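Tivska Soft Furnishings Collection
Data card, version 6

Maintained by: Clullo Institute for Domestic Studies
Contact: Heike Diekmann (collection), Uwe Petersen (access requests)
Last revised: Dec 25, 2020

Summary

The Tivska collection documents the handling of pillows and cushions in furnished rooms. It contains 2185 still images, of which 1106 have been annotated by hand. The remaining images are released without annotation and may be used for any purpose permitted by the license.

Subject matter

The collection covers the ordinary work of setting a seating area in order: lifting a pillow, moving it from one seat to another, and placing it against a backrest or armrest. Pillows, seat cushions and throw cushions are all included. Blankets, mattresses and duvets are outside the scope of this release and are treated in the companion collection, Lester.

Settings include tiled and carpeted rooms with upholstered chairs, tables and storage furniture. Rooms were left in their normal state of use, and cartons, power cords and similar household items were not removed.

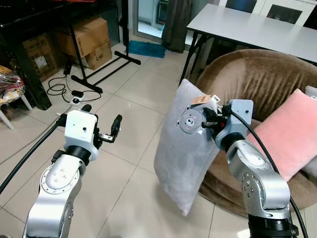

Annotation

Each annotated image carries a type label (pillow, seat cushion or throw cushion), a main color and a support label. The support label records whether the item rests on furniture, rests on the floor or is held. An item that touches a seat while it is being held is labeled as held.

Color names are limited to a fixed list, which is supplied in the file colors.txt. Pale shades proved difficult. Gray, lavender and off-white were often confused in the first round of labeling, and all three were reviewed again in April. Where the two annotators still disagreed, both values were kept, separated by a slash.

Sewn-in tags and labels are marked as present or absent. Their text is not transcribed.

Known limitations

Square and rectangular pillows are far more common than bolsters or round cushions. Stacked cushions are often partly hidden, and the type label for the rear item should be treated with caution – particularly where only one edge is visible.

Filling material is not recorded. It cannot be determined reliably from appearance, and users should not attempt to infer it from the support label.

License and citation

The collection is available for research and teaching. Redistribution of the complete set requires written permission. Publications should cite the collection by name and version number, and should state whether the annotated portion or the full set was used.

Corrections may be sent to Uwe Petersen at the Janssen reading room, with the image number and the proposed change. Accepted corrections are listed in changes.txt and take effect with the next version.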